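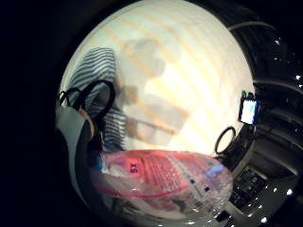
Red-label package and striped cloth, seen from the gripper

To: Meldale shared workshop list
Subject: Re: glove tracking, May build night

> The Skukusora glove held its pose all evening with the marker cube on top. I'd say we can drop the second camera.

I'm not convinced. One evening is thin evidence – I want the log, all 2131 lines of it.
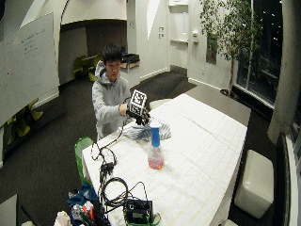

The striped cloth worries me more. Soft things bunch up differently every time, and 5 good grabs prove little. 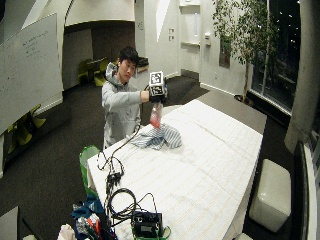 Does the cube need recalibrating after a remount?
Every time, even if it looks straight.

Print | E-mail this message
2 comments | 6 shares
Contact the list owner | Back to top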